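May 2018

Rained off the allotment by eleven, so I've had most of a Saturday indoors with a pot of tea and no excuse not to write this up. I walked down to Pritlow first thing to see how the broad beans were getting on and they are enormous! Blackfly on the tips already, mind you, so I pinched those out and got my fingers properly sticky. Two of the courgettes have gone to slugs. I put them out too early, I do it every year, and every year I stand there with the empty pots feeling robbed.

The path by the Clisdale gate is still a bog. Somebody has put a pallet down and it has sunk.

Stopped at Rajput on the way home for cumin and came out with cumin, two mangoes, a bag of those crunchy chickpea things and a new washing-up brush (the old one was a disgrace). Ate half the chickpea things before I got to the bus shelter. The mangoes need another day or two, but the kitchen smells lovely already.

Spent the afternoon on the jigsaw, the big one of the harbour at Zundotano, 200 pieces of which are plain sky. I have done the boats and the steps and the little café with the awning, and now it's just blue, blue, slightly paler blue. I sorted it all by shape on a tray and then knocked the tray with my elbow. Put the radio on after that and listened to a play about a lighthouse, and fitted four pieces in an hour.

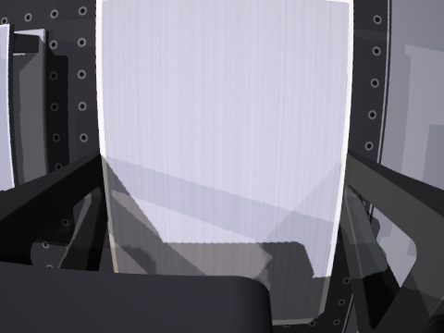

Pale lilac, with greys coming through lower down.

I've been going back and forth over what colour to do the back bedroom, and lilac keeps creeping in. It was going to be green - I had more or less promised myself green - but the room faces north and I think green would make it feel like the inside of a pond. A very pale lilac with grey curtains might be rather nice. I'll get a tester pot before I do anything daft.

Supper was leek and potato soup, too much pepper. Still raining. If it stops I'll go down early tomorrow and put copper tape round what's left of the courgettes, and if it doesn't there's always the sky to be getting on with.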